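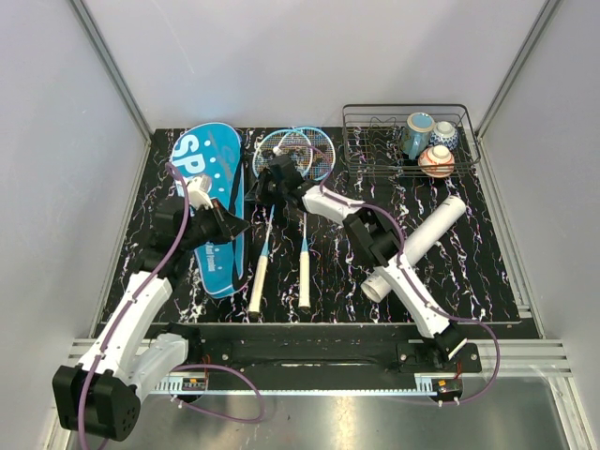
Vergate Badminton Nights: Frequently Asked Questions

Do I need to be any good?
No. Please don't be too good, either. The regulars are fragile.

What does it cost?
$80 for the season, September through May. Drop-ins are welcome twice, after which we start making remarks.

Can I borrow a racket?
Yes, from the bin by the door. They have all been restrung at least once, some by people who had only read about it. Bring your own if you care about such things.

Feathers or plastic?
Plastic for warm-ups, feather for games. A feather shuttle lasts until somebody decides to smash it straight into the floor, so try to let that be somebody else.
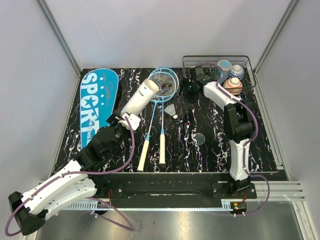

How are partners picked?
You put your peg on the board and the next four pegs play. Moving your peg up the board has been noticed every time so far.

Where do I park?
In the Purves Street lot, which has 179 spaces and a choir practice. After 7 p.m. you can use the gravel behind the hall. Your car will forgive you.

What shoes should I wear?
Non-marking soles. If you aren't sure, rub one on white paper first. The gym floor is newer than most of our knees and gets better care.

Is there a waiting list?
Only in January. It clears by February.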